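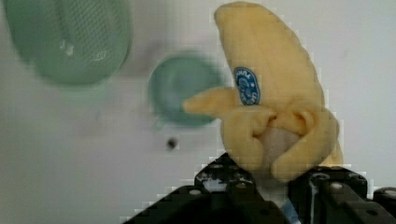

## 4 Wie wir die Beispiele gesammelt haben

Ich schreibe diesen Abschnitt bewusst etwas ausführlicher, als es in Arbeiten dieser Art üblich ist. Bei unserem Vorgängerprojekt Wallow stand zur Datenerhebung genau ein Absatz im Text, und als Guangming Tian ein Jahr später die Versuche wiederholen wollte, musste er mir elf Mails schreiben (ich habe sie noch alle), bis er überhaupt mit der Aufnahme anfangen konnte. Das möchte ich diesmal allen ersparen, mir selbst eingeschlossen.

### 4.1 Aufgaben und Gegenstände

Der Datensatz, den wir intern Parnusska nennen, besteht aus 262 Episoden mit weichen Gegenständen. Jede Episode ist eine vollständige Demonstration: Gegenstand anfahren, greifen, anheben, an einer vorgegebenen Stelle ablegen, Greifer öffnen, zurückfahren. Mehr nicht. Wir hatten anfangs auch Übergaben von Hand zu Greifer im Programm, aber die fielen je nach Person so unterschiedlich aus, dass ich sie in eine eigene Arbeit verschoben habe.

Warum Plüsch? Starre Objekte kann unsere Basisstrategie schon recht ordentlich, und ich wollte wissen, was passiert, wenn sich die Kontur beim Zugreifen verändert. Die Plüschbanane mit den halb heruntergeklappten Schalenlappen (Abb. 1) ist dafür ein wunderbar lästiges Objekt! Die Lappen stehen oder hängen in verschiedene Richtungen, das helle Innere schaut dazwischen hervor, und je nachdem, wo die Finger ansetzen, ist das Ding für einen Silhouettenvergleich jedes Mal ein anderes. Isla Forsyth hat vorgeschlagen, solche Objekte »mehrteilig weich« zu nennen, und dabei ist es geblieben.

Insgesamt verwenden wir 11 Gegenstände. Im Training kommen alle vor, allerdings nicht gleich häufig, dazu mehr in 4.4.

### 4.2 Aufbau und Kameras

Aufgezeichnet wird mit zwei Kameras. Eine steht fest neben der Arbeitsfläche, die andere sitzt am Handgelenk und schaut an den Fingern entlang nach vorn. Abb. 1 stammt aus der Handgelenkkamera und zeigt ziemlich gut, womit das Modell zurechtkommen muss: Die Banane und die schwarzen Finger füllen einen großen Teil des Bildes, der Hintergrund - hier ein grünes Sieb und ein Becher oder eine kleine Schale, ebenfalls grün - ist deutlich unscharf. An den Rändern der Banane erkennt man außerdem die Blockstruktur der Kompression.

Über diese Kompression haben wir lange gestritten. Jayson Policarpio hätte die Bilder am liebsten verlustfrei gespeichert, ich wollte mit dem Plattenplatz auskommen, den wir hatten. Am Ende haben wir komprimiert, und zwar für Training und Auswertung mit denselben Einstellungen. Ob feinere Bilder den Strategien bei den Nähten und Falten helfen würden, kann ich nicht sagen; getestet haben wir es nicht.

Zu jedem Bildpaar speichern wir die Gelenkwinkel, die Öffnungsweite des Greifers und den Steuerbefehl. Kraftwerte fehlen. Der Sensor war zwar eingebaut, driftete aber im Lauf einer Sitzung so stark, dass ich seine Werte keinem Lernverfahren zumuten wollte.

### 4.3 Ablauf einer Sitzung

Vorgeführt wurde per Fernsteuerung, mit einem kleinen Handgerät, das bei uns nach seinem Erbauer Gunn heißt. Die meisten Episoden haben Milagros Villanueva und Ewan MacAulay eingespielt, ein paar stammen von mir, und man erkennt meine leider sofort: Ich zögere vor dem Zugreifen. Wir haben sie trotzdem behalten. Eine Strategie, die ausschließlich flüssige Vorführungen gesehen hat, wirkte in unseren Vorversuchen ziemlich hilflos, sobald der erste Griff danebenging.

Vor jeder Episode wird der Gegenstand neu hingelegt. Die Startlage kommt aus einer vorab gewürfelten Liste, und zwar als Position plus grobe Drehung. Wie die weichen Teile dabei fallen, schreiben wir nicht vor, die werden einmal kurz aufgeschüttelt und dann so gelassen. Die Gegenstände im Hintergrund wechseln zwischen den Sitzungen, innerhalb einer Sitzung bleiben sie stehen. Das ist ein Kompromiss, und kein besonders schöner (ein Modell könnte sich ja an der Kulisse orientieren), aber ein Umbau nach jeder Episode hätte uns schlicht zu viel Zeit gekostet.

Eine Regel haben wir erst im September eingeführt: Wer vorführt, schaut nur auf die beiden Kamerabilder und sitzt mit dem Rücken zum Arm. Vorher haben wir beim Steuern direkt hingesehen und damit Informationen benutzt, die das Modell nie bekommt. Milagros fand die Umstellung anfangs furchtbar, und die Episoden wurden auch merklich länger. Die älteren Aufnahmen aus der Zeit davor sind in den 262 nicht enthalten.

### 4.4 Sichtung und Beschriftung

Alle Episoden wurden von zwei Personen angesehen, wobei niemand die eigenen Vorführungen beurteilt hat. Markiert werden der erste Kontakt, das Schließen des Greifers, das Abheben und das Loslassen. Beim ersten Kontakt gehen die Meinungen am weitesten auseinander, gerade bei Objekten mit losen Teilen. Zählt es schon, wenn ein Finger einen Lappen streift? Wir haben uns auf »ja« geeinigt und im Werkzeug Fukent ein zusätzliches Feld angelegt, in das man einträgt, ob ein loses Teil oder der Körper berührt wird. Im Nachhinein hätte ich dieses Feld gern von Anfang an gehabt, denn so mussten Isla und Ewan die ersten Sitzungen komplett noch einmal durchgehen.

Einen zweiten Streitpunkt gab es bei Aufdrucken und Etiketten. Das kleine dunkelblaue Oval auf der Banane ist in Abb. 1 der kräftigste Farbfleck weit und breit, und natürlich lag der Verdacht nahe, dass ein Netz sich darauf stützt, statt die Form zu lernen. Wir haben solche Stellen deshalb in 2.000 Einzelbildern von Hand umrandet, um sie später gezielt überdecken zu können. Was dabei herauskommt, steht in Abschnitt 6.

Zur Verteilung noch ein Wort, weil Gutachter danach gern fragen: Mehrteilig weiche Objekte sind absichtlich überrepräsentiert. Beim Training gleichen wir das durch gewichtetes Ziehen wieder aus, in der Auswertung berichten wir getrennt nach Objektgruppe. Fehlgriffe bleiben drin, sofern die Aufgabe am Ende doch gelöst wurde. Episoden, in denen die Verbindung zum Handgerät abriss, haben wir gelöscht und mit derselben Startlage wiederholt. Die Liste der Startlagen liegt dem Datensatz bei, zusammen mit den Beschriftungsregeln in der Fassung, nach der beide Durchgänge gearbeitet haben.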